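Drornell Table Finishes – Owner's Guide
September
By the Prurkatard product support desk

Section 4: Oiling a wooden tabletop

Use this section for solid wood tops supplied bare or previously finished with Gonus hard oil. For lacquered tops, go to Section 6.

Before you start

Read the label on the tin and check that the lid seal is intact. One 38 ml sachet of hardener is packed with each tin of two-part oil. Single-part oil has no sachet and needs none.

CAUTION: Rags soaked in oil can catch fire on their own. Lay them flat outdoors to dry, or keep them under water in a metal can with a lid.

1. Clear the table and wipe it with a barely damp cloth. Let it dry overnight.
2. Sand the top with 120-grit paper, then 180-grit. Always follow the grain.
3. Vacuum the dust, including the joints between planks.
4. Stir the oil for two minutes. Do not shake the tin.
5. Pour a small amount on the wood and spread it with a white pad, one plank at a time.

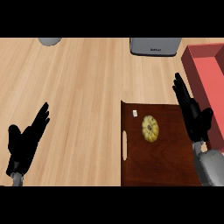
6. Wait 11 minutes, then wipe off everything that has not soaked in. The surface should feel almost dry to the hand.
7. Check for shiny patches from a low angle and buff them out before they turn sticky.
8. Leave the top for 24 hours with a window open. Apply a second coat the same way.

NOTE: Darker streaks in the grain may take up more oil than the wood beside them. A third coat on the paler parts will not even out the color – leave them as they are.

Curing

Light use is fine after two days. Keep water, hot dishes and tablecloths off the top for a full week. Rooms below 43 percent humidity need no extra curing time. In damper rooms, add three days.

Repairs

Small scratches can be sanded and oiled on their own. For dents or black water marks, order the Tu repair kit, part 491, and follow the leaflet inside.

Prurkatard Product Support | Contact us | Copyright Prurkatard. All rights reserved. | Back to top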